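26 June 2023

Slept late and woke with the sun full on the pink quilt, which always makes the bed look warmer and more inviting than it has any right to be on a morning when there are things to do. I stayed under it far too long, thinking about Mirkport and whether the new place will have a window on the right side for mornings. I forgot to ask when I went to see it. I asked about the water pressure and the bus and the neighbors' dog, and never once which way the bedroom faces!

I worked out on my phone, still lying down, that I've had this room for 3,652 days as of today. That's ten years with 2 leap days thrown in. I checked it a second time on paper because I didn't quite believe it. When I moved in I was sure I'd be here until the spring and then go somewhere bigger, and I didn't even unpack the winter things. And then the curtain went up (I still love the little cartoon animals along the bottom of it, I don't care how old I am) and after that it was simply my room.

Anyway, the plan was to start on the packing, and the plan fell apart right after breakfast, when I saw the state of the little table by the bed. I can't pack around a mess. I know people who can, who just sweep everything into a box and sort it out at the other end, and I admire them, but I'd be lying awake in Mirkport thinking of old tissues in with my good sweaters. So it was the table first.

It wasn't even a lot of trash, only a very spread-out kind. The crumpled tissue, the clear plastic food tray with the label still on it, the red snack wrapper that I'd meant to throw away last night and the night before that. And the orange scraps, which had got under everything, the way they do. The tablecloth is the one with the blossoms and the little green sprigs, and small bits vanish on it. You think you've got them all and then there's another one sitting there pretending to be a flower.

I bought that cloth in Nulton, at the market behind the station, on a day when it rained so hard that the woman at the stall let me stand under her awning for an hour. I felt I had to buy something after that. It cost 200 and I remember thinking that was a lot for something I'd only spill tea on. I have spilled a great deal of tea on it since. I think it should go in the last box, so that it comes out first at the other end and makes whatever table I have look like mine.

The yellow bin did good service. I've been meaning to replace it for ages with something with a lid, and now I find I'm fond of it and want to take it along. Is it silly to move a trash bin? It weighs nothing, and I could fill it with socks.

After that I felt so pleased with myself that I sat down and didn't do anything for quite a while. Then I made tea (the last of the Ikska, so I must put that on the list, though I'm trying not to buy anything that has to be carried) and went over to the wardrobe to make a start there. I got as far as opening it. I looked at the coats, the coats looked at me, and I closed it again and spent a few minutes admiring the tree on the door instead. I don't know how to pack a wardrobe. Does it come apart? I have a feeling there were spare screws once, in an envelope, and that the envelope is in the desk drawer, under everything else in the desk drawer.

Called Szabo's about the van. They can do early in August but not the very start, and they want to know how many boxes, and I had to tell them I hadn't packed one yet. The man was very kind about it. He said to ring back when I had a better idea, and I said I would, and then I went and flattened the quilt a bit so that I'd have done something else useful. It was rumpled again by lunch.

I had meant to write down here all the things I want to remember about the room, and now it's late and my hand is tired. The light, mostly. How it comes in at the window over the bed and gets as far as the table. The pink ornament on its string, which has never hung quite straight for me. The sound of the pipes at night, which I complained about for years and will probably miss.

Tomorrow the desk drawer, and I am going to look for those screws before I do anything else. Also milk, tape, and ring Szabo's back with a number, even if I have to make one up.

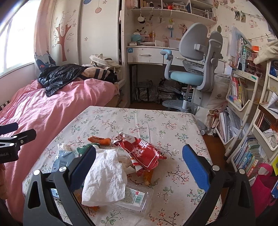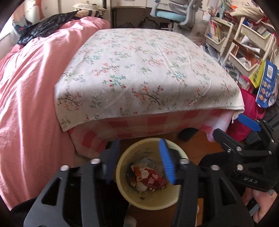
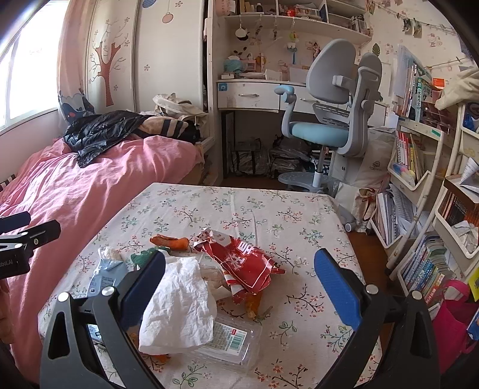
My corner, with the pink bedding and the Nulton cloth. The yellow bin is in the middle one.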